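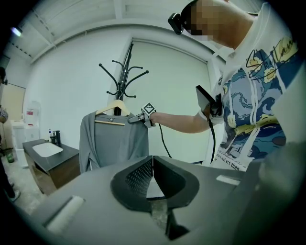 Hengate Community Winds — News Desk

Home | News | Concerts | Join Us | Listen

By Nadhirah Saragih
Posted in March

So we've gone and made a record! A proper one, on vinyl, with a sleeve and everything. It's called Purnum, after the long slow piece that takes up all of side two, and the first pressing is 100 copies. I've got a box of them under my kitchen table right now and I keep pulling one out to look at it.

We recorded it over two long days at Zesow, the old chapel on the hill road, with 60 players squeezed in and the percussion set up where the choir used to sit. The echo in there is huge. Our tuba section loved it, and the clarinets (me included) had to learn to play shorter than felt natural. There are 8 tracks in all. Most are arrangements we've been playing at summer concerts for years, but the opener is brand new, and I think it's the best thing we've ever put down on tape.

The whole project cost $3,000, and the spring bake sales and the raffle covered it — thank you to everyone who bought a ticket, or three. Mixing took longer than we'd planned. I must have heard the oboe solo in "Cairns" fifty different ways, and I still get goosebumps when the horns come in under it.

Records are on sale at the door at our next concert, and you can reserve one at any rehearsal if you catch me during the break. Downloads should be up in April. We're playing all of side one live that night, starting at 7:30, and yes, the new opener is on the program. Bring a cushion if you're sitting in the side pews!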